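Plomow cell

The Plomow cell is a simulated robot workcell used to rehearse set-up and fault-finding before the same steps are carried out on a physical arm. It was built by Ots, with Edgars Koppel responsible for the arm model and Sarmīte Bite for the maintenance procedure. The current version is dated 2021-11-22.

Set-up

The cell holds one arm, fixed by its base to a flat platform. The operator loads the room, checks that the base is level with the platform and sends the arm to its home position. Joint zeros are then compared with the stored values. A joint that differs by more than 2 degrees is reset before any object is approached.

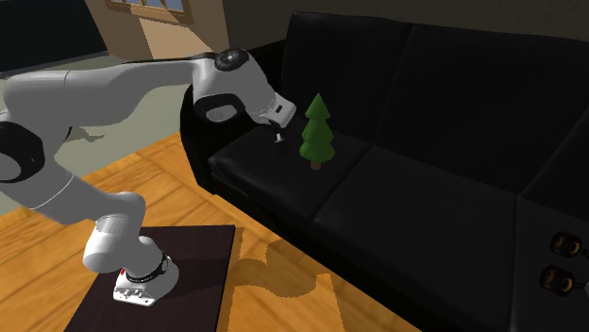
Reach is checked next, using light objects placed at the height of ordinary furniture. Koppel's procedure asks for an approach from above, with the fingers stopped short of the object. A toy conifer standing over the seat of a black sofa serves as the target in the living-room layout, and the wrist has to come in over the left armrest side without touching the back cushions. The check is repeated 31 times, and the log keeps the stopping point of each approach.

Gripper adjustment

The gripper is adjusted separately from the arm. Its finger links turn on pivots, and too much play in the model at these points lets a held object tilt. The view from the wrist camera is used for this work, with the joint limits opened and closed in small steps.

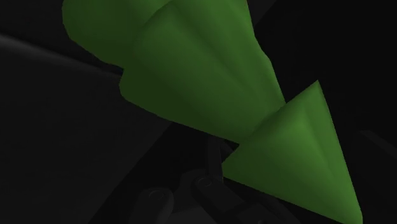 Closing force is left until last. It starts at a setting of 200 and is raised until the object no longer slips in the test lift. Settings above 445 are refused by the controller, Grallex, which writes a fault line and holds the arm still until the operator clears it.

Upkeep

Contact settings are reviewed each October by Heino Jõgi. Changes to the finger model require a fresh reach check.

See also: Brinine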